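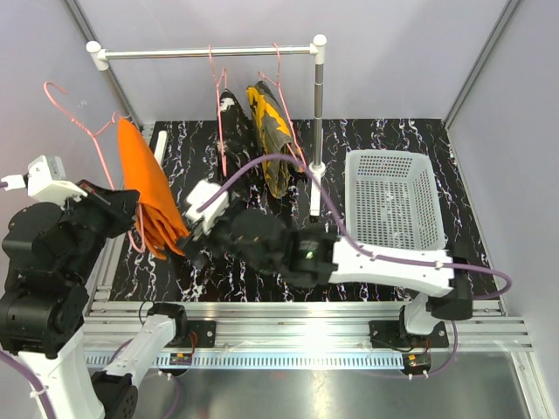 According to Loan Từ, the hanging demonstration was the part of the open day that visitors asked about most, and the question was nearly always why two arms were needed for a job a person does while talking on the phone. The **Pundley open day** is a public visit held each February at the Skalto building, where the Pundley group works on robot handling of cloth. It began as an evening for students and now takes up a full working day.

## Demonstration

The main exhibit is a two-armed workcell called Hellix. Its task is to put garments on wire hangers and place the hangers on a rail. Two arms with grippers share a tabletop that also holds a small clothes rack and a perforated plastic basket. In one stage of the work, a hanger carrying an orange garment is held up between the two grippers, while other clothes already hang on the rail.

Each showing is introduced by a member of the group, who explains the task and then lets the arms work without comment. Ľudovít Charvát and Mahmoud Chraibi shared the talks at the most recent event. Groups of up to 9 visitors are admitted at a time, and the last one goes in at 4 p.m.

Cloth is harder for a robot than boxes or bottles. A shirt has no fixed shape, and it folds differently each time it is picked up. The hook of the hanger must also stay clear of the fabric while the garment is being moved. Garments with loose necks are used in the morning showings, and tighter ones are left for later in the day.

## Training runs

Before the event the group recorded 360 training runs on the same table. Anežka Hudec ran the recording and kept a written log of the failures. The most common entry was a sleeve caught on the hook, followed by a garment sliding off one shoulder of the hanger. A copy of the log is put out for visitors to read.

## Other parts of the visit

A side room is given over to the Ranasinghe folding bench, an older one-armed setup that folds towels flat. It is shown with its covers off so that the wiring can be seen. Kristýna Charvát gives a short talk there on how the bench was built and why it was replaced for garment work.

## Access

Entry is free, but places must be booked. Children under 12 need an adult with them. The side room is reached by two steps, and a ramp is put down on request.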